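Week 2 notes: who decides when the patient can't

These are the notes I talk from, tidied up enough that you can read them without me in the room. They don't replace the reading. People who use them in place of the reading are easy to spot by February.

## Where we left off

Last week was the competent patient, the easy one. An adult who understands what is being offered may turn it down, even if everyone in the building thinks this is a terrible idea. You'll recall that half of you didn't like this once the treatment was a blood transfusion, and the other half stopped liking it once the patient was nineteen. Hang on to that discomfort, we'll use it in week 5.

Today the patient can't speak for herself. She may have been able to once. Somebody still has to say yes or no, usually before lunch.

## Capacity

Two words get mixed up all the time, including by people paid to know better.

- **Competence** is generally what a court talks about. It tends to be global and it tends to stick.
- **Capacity** is what a clinician assesses at the bedside. It belongs to one decision at one time. A person can have the capacity to name her daughter as her agent and lack the capacity to weigh up heart surgery, both on the same afternoon.

The usual test has four parts. Can the patient understand the information? Can she appreciate that it applies to *her*, and to more than some unlucky stranger? Can she reason with it? Can she express a choice? Appreciation is the one that trips people up. A man may recite the risks of an untreated infected foot perfectly and then explain that they don't concern him, his foot being fine. He understands and he doesn't appreciate.

Disagreeing with the doctor isn't evidence of incapacity. I mention it every year. Every year somebody writes in the exam that the patient "lacked capacity as shown by her refusal," and I go and lie down for a while.

## The paper

Three kinds of document come up. Names vary by state, and so do the witnessing rules, so look up your own.

1. **Living will.** Says what you want or don't want in certain conditions, most often terminal illness or permanent unconsciousness. Takes effect only when you can't decide.
2. **Health care power of attorney** (or proxy, or agent). Says *who* decides. Says little or nothing about what.
3. **Medical order forms** for the seriously ill. These are orders, signed by a clinician, and an ambulance crew can act on them. A living will in a kitchen drawer is a statement of wishes, and the crew can't do much with it at three in the morning.

If you can only have one of the first two, most people who work in this field would pick the second. A living will has to guess the future. "No heroic measures" was a popular phrase for years and tells a doctor next to nothing. Is a feeding tube heroic? Is an antibiotic? I have read one that said "no machines," written by a man who, at the time of signing, had a pacemaker.

## The ladder

With no agent named, most states supply a list: spouse, then adult children, then parents, then siblings, and so on down, in some places to a close friend. A few points for your margin:

- The list was written by legislators imagining a tidy family. Estranged spouses who never filed the papers are still spouses.
- Where there are several adult children, some states go by majority and others want consensus. An even number of children is a design flaw the law has yet to correct.
- Somebody with no family and no friends at all is called "unrepresented." There are more of them than you'd think. Hospitals handle it with everything from a court guardian to two doctors agreeing in a hallway.

## How the surrogate is supposed to decide

Take these in order.

**Known wishes.** She said it, or wrote it, and it fits. Do that.

**Substituted judgment.** No direct instruction, so the surrogate works out what she would have chosen, from her values and the way she lived. The question to put to a family is "What would she say if she could sit up for a minute and hear all this?" The question to avoid is "What do you want us to do?" It's the wrong question legally and it is also cruel, and you'll hear it on every ward in the country.

**Best interests.** Used when you don't know and can't work it out. Weigh burdens and benefits as a reasonable person would. It sounds like the most objective of the lot and in practice it's where people smuggle in the most.

How good are surrogates at guessing? The research is humbling. Given imaginary cases, they get the patient's preference wrong a good deal of the time, about as badly when they feel certain. Many patients, when told this, shrug and say they'd still prefer the daughter to decide. Think about what that does to the theory. If what I want is for *her* to choose, then perhaps accuracy was never the whole point.

## Case for discussion: Mr. R.

Halfdan Ragnarsson, seventy-one, retired surveyor, a widower. Large stroke. Eleven days on he opens his eyes, doesn't follow commands, and is fed by a tube through the nose. The team wants to know whether to place a permanent one. The neurologist expects severe disability and won't be pinned down further.

He has a living will. It refuses tube feeding if he is "permanently unconscious." He isn't, quite. He has a daughter in Greva and a son in Rultow, and has named neither as agent. The daughter says he told her, after visiting his brother in a nursing home, "Shoot me before you put me in there." The son says Dad said that sort of thing about restaurants.

Bring answers, in writing, to these:
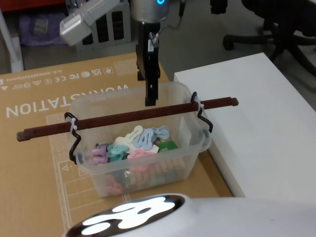
1. Does the living will apply? If it doesn't, does it still tell you something? (Most of you will say no and then lean on it anyway. Own up to this.)
2. How much weight does a remark like the daughter's carry? Would it matter if he'd said it twice? Sober?
3. The nasal tube is already in. Is removing it any different from never having placed it? Law and most ethicists say no. The nurses who have to do it often say yes. I want you to take the nurses seriously for at least a paragraph.
4. Somebody proposes a **time-limited trial**: keep feeding, set a date, agree now on what improvement would look like. What makes such a trial honest, and what makes it a way of putting off the meeting?

Don't look for the trick. There is no fact hidden on the last line that settles it.

## Vocabulary you'll be held to

*Withholding* and *withdrawing*. *Double effect* (giving morphine for pain while foreseeing, without intending, that it may shorten life). *Palliative sedation*. *Aid in dying*, which is legal in some states, requires a patient with capacity who asks for it herself, and therefore has nothing to do with Mr. R. at all. No surrogate can request it and no living will can order it. Please don't put it in your answer. Someone always does.

## Housekeeping

Reading for next time is the first 27 pages of the packet, up to the break, plus Umut Baysal's short piece on family meetings. Baysal spent years as a hospital chaplain before he took up law, and he's the only author on this syllabus who admits to having run a meeting badly.

Written answers: 200 words per question, and I do stop reading. Send them through Surkenico, which will tell you the upload failed. It hasn't failed. Please don't upload it six more times.

The Oral has moved to the end of term. Two of you asked whether it can be taken in writing.

Office hours are in room 298, same as before. The door sticks, so push.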